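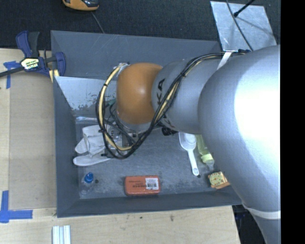 Renmont Grey Sorting Bin, Sloped Wall
Product code: RM-188
Range: Renmont bench and counter bins
Sold by: Clikham Supply

Overview

The RM-188 is an open rectangular bin for mixed small goods on a bench, counter or packing table. All four walls slope outward from the floor to the rim. Items that roll or slide to the edge remain within reach, and a flat hand can be run down the wall to pick up thin articles such as cards, sachets and folded cloth.

The bin is supplied without a lid. It is stocked in dark grey only.

Typical contents

Boxed goods, small bottles, work gloves, wrapped consumables and returned stock awaiting inspection. The bin is intended for mixed loads that are picked one piece at a time. For a single item in quantity, the divided trays in the Heren range give a better count at a glance.

Small bottles may be laid flat or stood upright. Check that caps are closed before loading, as the floor has no drain and liquid will collect in the corners. Soft goods should go in last where possible. A glove or cloth placed first tends to hide smaller articles beneath it.

Specifications

Form: rectangular, open top
Colour: dark grey
Wall profile: sloped, four sides
Internal depth: 116 mm
Floor: flat, no ribs, no drain
Handles: none
Lid: not available
Stacking: nests when empty; do not stack loaded
Pack quantity: 2

Placement

Place the bin on a level surface with the full base supported. It may be used on timber, laminate or steel tops. On a smooth or freshly oiled timber top, fit the Korletey grip mat (sold separately) to prevent creep when heavier articles are dropped in. The mat is cut to the base outline and needs no adhesive.

Leave clearance above the rim for the picking hand or tool. Where two bins are used side by side, set the long walls parallel and allow a gap wide enough to lift either bin out without tilting it.

Surface wear

The grey finish marks in service. Pale scratches on the walls and scuffing on the floor are normal where hard-edged goods are handled and do not affect use. The marks will not polish out. Abrasive pads make them more visible and should be avoided.

Replace the bin if the rim is cracked, if a wall has split at a corner, or if the base no longer sits flat. Bins used for light-coloured textiles should be checked for rough edges by running a cotton cloth along the inside.

Cleaning

1. Empty the bin and remove loose wrap, labels and tape.
2. Wipe the floor and walls with warm water and a neutral detergent.
3. Rinse, then dry upside down on a rack.

Clear wrap and film offcuts are easily missed against a grey floor. Tilt the bin toward the light before refilling. Label adhesive can be softened with eucalyptus oil on a cloth, then washed off with detergent. Do not use acetone or paint thinner. Do not put the bin through a commercial dishwasher.

Not suitable for

Unpackaged food
Hot articles straight from an oven or heat sealer
Solvents, fuels or open containers of liquid
Use as a step or seat

Related items

Korletey grip mat, to suit RM-188
Heren divided tray, 3 compartments
Renmont label holder, clip-on, pack of 2

Ordering

Order by product code and number of packs. Single bins are not split from packs. The colour of replacement bins may vary slightly from earlier stock; if a uniform set is needed, order the full quantity together and note this on the order form. Unused bins may be returned to Clikham Supply in their original packaging. Bins that have been labelled, drilled or cut cannot be accepted.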